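Can any machine fold a puffer jacket yet?

Posted March 2018 – 2 answers – 14 shares

Laundry is the one chore I'd pay to lose. Shirts I get, but winter coats?? Anything out there for under 1148 bucks?
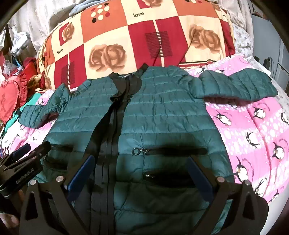
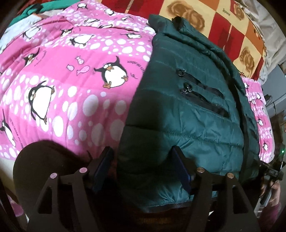

Starkuvik
Short answer no. Folding machines want flat stuff, towels, tees, one at a time, and you still have to clip them in yourself. A quilted puffer like the teal one on the penguin blanket is slick and it wrinkles every which way, plus zipper pulls to snag on. Teh soft stuff is the hard part. Vacuums are easy, floors dont move.

3 people found this helpful

Chou
depends what you call folding. Our shop has a towel folder, does up to 100 before it jams. Tried a coat in May – never again. Just hang it up

Helpful? 2 yes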